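Open day at the Ikley workshop: packing a bag the hard way

I'd been meaning to get over to Ikley since June, so when Kevser Akbulut wrote that they were opening the doors for an afternoon I was on the next train (well, two trains and a bus). The teaching room is at the back, and it's where everybody ended up!

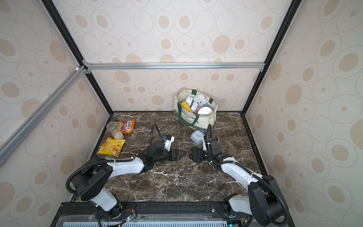
Alcides Condori
Nov 7, 2020
Filed under: Visits

The job they were showing was a tote bag, some snacks and a couple of alarm clocks. Kevser works the arms by remote control, one in each hand, and everything she does gets saved so the robot can learn from it later. They want 3,000 runs of this kind before they train anything. I asked how many she does in a day and she said 37 on a good one, then laughed and went for coffee.

I got a turn too — five minutes, and I was awful. The biscuit jar scared me, so I went for a clock, and even then I kept closing the gripper too early. 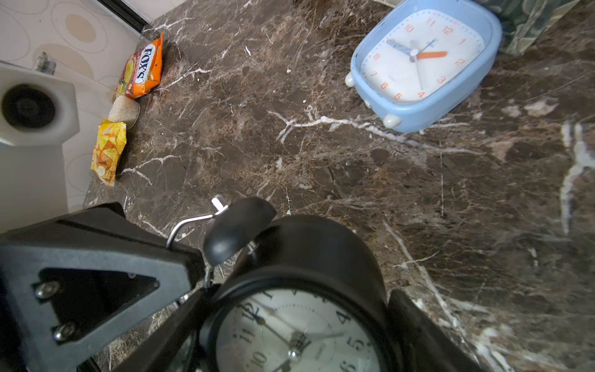
What I hadn't expected is how much you miss your fingertips. You're going entirely by eye, and I leaned forward the whole time as if that would help. Nurhan Gökçe, who was next in line, took to it straight away — she says it's all in going slowly, and I'm choosing to believe her.

They're doing another afternoon at Hotham, and I've already put my name down for three slots.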